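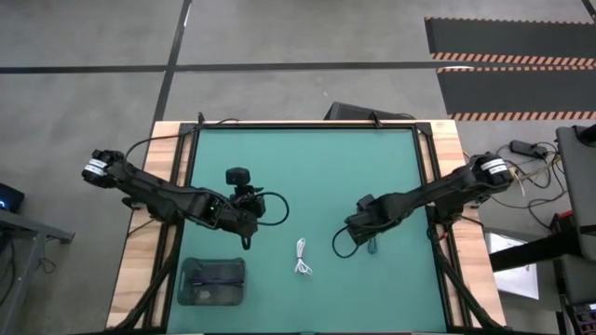
Clillside Basketball Club: minutes, 23 April 2023

Present: Mebrat Kassa (chair), Robel Tamiru (minutes), both team captains.

1. Season review
What a finish! The women beat Bellini by 11 in the semi-final, and the noise in the hall was wonderful. Mebrat thanked everyone who drove to away games.

2. Money
We hold £1040 after paying the league. New match balls agreed, up to £100.

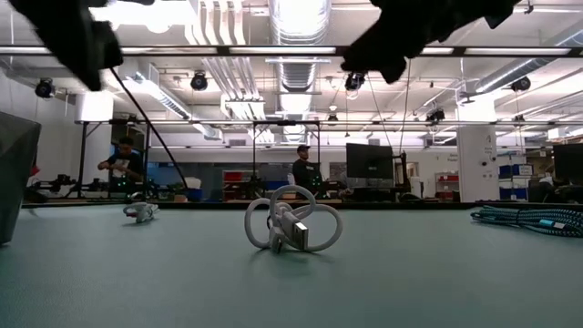
3. Scoreboard and fixtures
Vivham have offered us a home-and-away pair in September and we said yes straight away. Robel will do the posters. The scoreboard laptop needs a lead for every home game, so a white USB cable, coiled up like that one, is to live in the scorer's bag. Junior sign-ups stand at 17, brilliant news.

4. Any other business
Captains to ask Clavovetti for summer friendlies. Robel to book the hall.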